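Home Safety » Checklists » After a Fire

Going back into your kitchen, by Alby Doolan

Take your time, neighbours, and put the kettle on somewhere else first!

1. Power off at the board. Comment: leave it off until Merrick's electrician has signed.
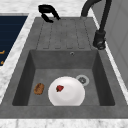

2. Run the taps for 6 minutes. Comment: ours spat a bit, poor things.
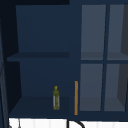
3. Wipe shelves twice for soot. Comment: a grey cloth means go again.
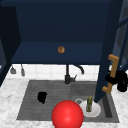 4. Smoke alarm tested. Comment: two beeps, lovely.

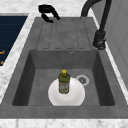 And do keep your receipts, every last one, as the assessor will ask.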